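LEEME de la colección "Cables y cordones trenzados" (Drinari, carpeta de abril)

Hola, soy Kha Triệu y llevo el cajón de los cables desde que alguien tuvo la mala idea de preguntarme dónde estaba el morado. De ahí salió todo lo que hay en esta carpeta. La escribo en primera persona y sin mucho protocolo, así que si buscas un manual serio, mejor mira el de Lavero, que está más ordenado que el mío.

Qué hay dentro

En total son 3439 imágenes de cables y cordones de colores sobre una mesa de madera clara: enredados, enrollados, atados. De ellas, 2348 ya tienen etiqueta de color y de estado. Las demás las voy haciendo a ratos, normalmente después de comer, y se nota (hay un tramo en el que confundí el rosa con el granate y tuve que repetirlo entero).

Las etiquetas de estado son solo dos: "suelto" y "atado". Al principio quise meter también "medio atado", pero no había manera de ponerse de acuerdo y lo quité.

Estado suelto

Entra todo lo que está en montón, sin recoger. Me encantan estas, aunque son las más pesadas de etiquetar, porque hay que decidir qué color va delante y cuál asoma por detrás.

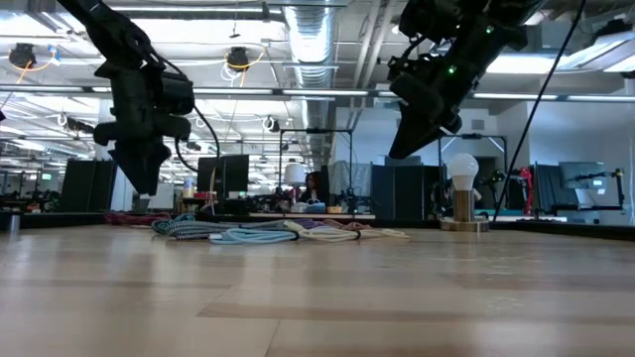 Montón suelto: azul y blanco en el centro, celeste delante, blanco crema y rosa a la derecha, granate hacia la izquierda.

El trenzado azul y blanco lleva su propia etiqueta, "bicolor". No lo metas con los celestes, por favor, que ya nos pasó en la carpeta de Jafri y todavía lo estoy arreglando.

Estado atado

Vale como atado cualquier cable recogido con una brida o lacito oscuro por la mitad. Me da igual que el lazo haya quedado ovalado, largo o un poco churro: si está sujeto, está atado.
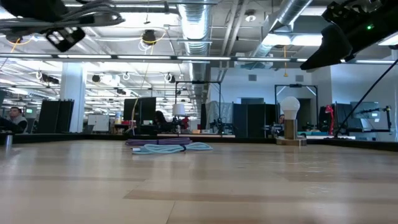

Celeste recogido en óvalo con su atadura oscura; el morado, justo detrás.

Cuando un cable tapa parte de otro, etiqueto los dos. Si asoma el conector lo apunto en la columna "punta" con su color (en el celeste de la foto, blanca). La lamparita de la bombilla grande y la base de latón sale a menudo y no lleva etiqueta, aunque a mí me parece monísima y estuve a punto de hacerle una columna.

De cerca

En los planos cercanos se aprecia mucho mejor el trenzado, y también las vetas de la mesa. Ojo con la orientación: yo apunto hacia dónde va el atado a lo largo, sin contar los cabos que se escapan por los lados. 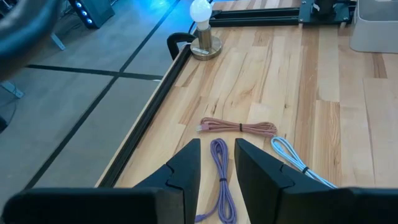 Cosas pendientes

- Terminar las etiquetas de color que faltan.
- Unificar "celeste" y "azul claro". Uso los dos, lo sé, y en Plunville me lo recuerdan cada vez que abren la tabla.
- Revisar los conectores rosas: algunos los puse como "USB" y otros simplemente como "punta".

Si encuentras un color mal puesto, escríbeme con el número de la imagen y lo cambio esa misma tarde.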